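Enough with the ring lights: what competitive cheer is charging for, and what it isn't teaching

By Karthik Bhattacharjee
Sun 15 June

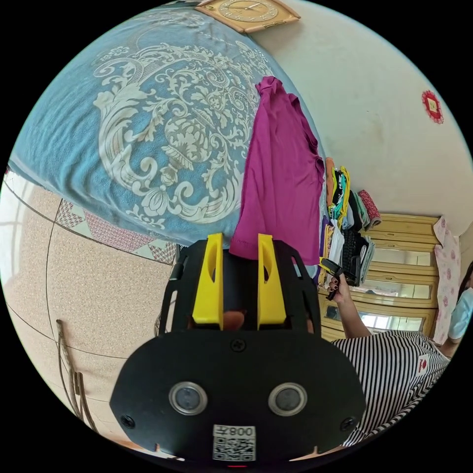

My daughter's gym sent out the new season packet last month, and I read it twice because I assumed I had missed a page. The word "tumbling" was in there once. The word "brand" was in there so often that I started to wonder who had written it.

I've been a cheer parent long enough to know that complaining about the price is a kind of team sport among us, and I don't want to do only that. The price is high. Everyone in the bleachers knows it's high and everyone pays it anyway, me included. What bothers me more this year is the drift in what the money goes toward, and how little anyone at Clelavby, where she trains, or at Mumwood across the river, where half her friends train, seems willing to talk about it.

Start with the competition calendar. When she joined, the team did a handful of events between December and spring, most of them in high school gyms with bad parking. The mats were old. The judges sat at folding tables. She learned to do a back handspring and then to do it when she was scared, and I thought that was a fair trade for my Saturdays.

The calendar in the new packet has 14 events on it. Several require a hotel stay, and the hotel has to be booked through the event's own housing service, or the team can't compete. I've asked why a nine-year-old's score depends on which lobby her father walked through the night before. The answer I got was that it "helps the events stay viable." Maybe so. I'd like to see the math, and I've noticed that I am never shown the math.

People who defend all this say the sport had to grow up. They'll tell you that for years cheerleaders were treated as decoration, something on the sideline for other people's games, and that glossy events with lights and a real stage finally gave these athletes a floor of their own. I agree with the first half completely. My sister cheered in high school and was handed a schedule that came from the football coach, and the squad practiced in a hallway when it rained. She had a bad wrist for most of a season and the trainer told her he was "there for the players." So I don't need convincing that cheer deserved better.

I just don't see how a laser show fixes what was wrong with that hallway. She needed a mat and a trainer.

Ask the parents at any of these events where the trainer is. At our last two-day meet I went looking, for no reason other than that I wanted to know. There was a merchandise line that wrapped around a concession stand. There was a booth selling bows and a booth selling bags to keep the bows in. The medical table was behind a curtain near the loading door, and the man sitting at it was pleasant and overworked and covering three warm-up areas. He'd asked for a second person, he said. He had asked the year before, too.

Which brings me to scoring, where I know I'll lose some readers. Every spring we're told the score sheet has been improved. A fraction moves from one box to another, the coaches go to a weekend seminar to learn what moved, and the gyms charge a choreography update fee to rework the routine. I'm prepared to believe that some of these changes make the sport safer. I'd be more prepared to believe it if the changes ever made anything cheaper, or if the explanation came in sentences a parent could follow. Ours came as a slide deck. It had a picture of a mountain on it.

And there's the Korance business. For those who haven't had the pleasure, Korance is the app our gym signed up with over the winter. Parents are supposed to film practice runs at home and upload them, and the app gives back a number for "performance quality." My daughter got a 46. She didn't know what it was out of. I didn't either, and when I wrote to ask, I got a link to the premium plan.

She went into her room and practiced smiling.

I don't think her coaches are villains. The head coach, Ms. Jayawardena, is the reason my kid can hold a stunt without looking at the floor, and she has driven other people's children home more nights than I could tell you. When I raised the app with her she sighed and said the owners liked it and it was in the contract. She also said, and I've been chewing on this since, that she'd rather have the kids for an extra half hour a week than any number a phone could give her. The half hour was cut in the fall. The app came in January. I'm sure those are separate line items.

I can hear the reply already, because I've gotten it in the parking lot. If you don't like it, take her to rec. Fine, let's talk about rec. The rec program in our town ran out of a middle school and folded after its only certified coach was hired away by, yes, a competitive gym. The school squad doesn't start until ninth grade, and by then most of the girls who make it have had years of private training. So the cheap door into the sport has been closed and the people standing in front of it are telling me I'm free to use it.

That should worry the gyms as much as it worries me. A sport that only draws from families who can swing a second car payment will run out of flyers, and bases, and eventually customers. I watched the youngest division at our last meet and there were fewer teams in it than I remember from when my daughter was that size. I could be wrong about that. I didn't keep the old programs. But the gap between sessions was long enough for me to eat a whole pretzel and go back for another, and it never used to be.

The other argument I hear is that the kids love it. They do! Mine would sleep in her uniform if we let her. She loves the big stage and the noise, and when her team hit their routine clean in the second round she ran off the mat and knocked me into a trash can. I'm not made of stone and I cried like everyone else. But kids also love the hallway. They love the bus, and the girl who can do the impression of the coach, and the thing where they all stamp their feet before they go on. Nearly everything my daughter talks about on the drive home is free. I've never once heard her bring up the lighting.

So when an event company tells me that the spectacle is for the children, I want to ask which children, and whether anybody checked with them before ordering the fog machine.

What would I change? I'm a parent with a full-time job in claims processing, and I don't have a plan to save the sport. I do have some requests, and none of them seem wild to me. Gyms could publish the full cost of a season before tryouts, with travel in it, on one sheet of paper. As it stands you get the tuition number in June, the uniform number in August, and the rest arrives like weather. Events could drop the housing rule, or at least drop it for teams under a certain age. And I'd like every meet to post how many medical staff are on the floor, right next to the sign telling me what a parking pass costs.

The app can go. I don't need it reformed. A coach standing six feet away from a child can tell her more in one word than that thing will tell her in a year, and the coach won't try to upsell her.

Some of the other parents are nervous about saying this out loud. One mother told me she agreed with every bit of it and asked me to leave her out, since her daughter is up for a spot on the senior team. I understand that. It's a strange thing to be afraid of, though, when you're the one writing the check. We've all gotten used to being grateful for the chance to pay.

I signed the packet. I want to be plain about that, because I've read columns like this one where the writer walks off at the end with clean hands. The deposit cleared on a Tuesday. My daughter has her practice clothes picked out for the whole first week and she's been teaching her little brother to count eights in the kitchen. I did cross out the paragraph about the app before I handed the form in, and put my initials next to it. The woman at the front desk looked at it for a while and said she'd have to ask somebody.

I haven't heard back yet.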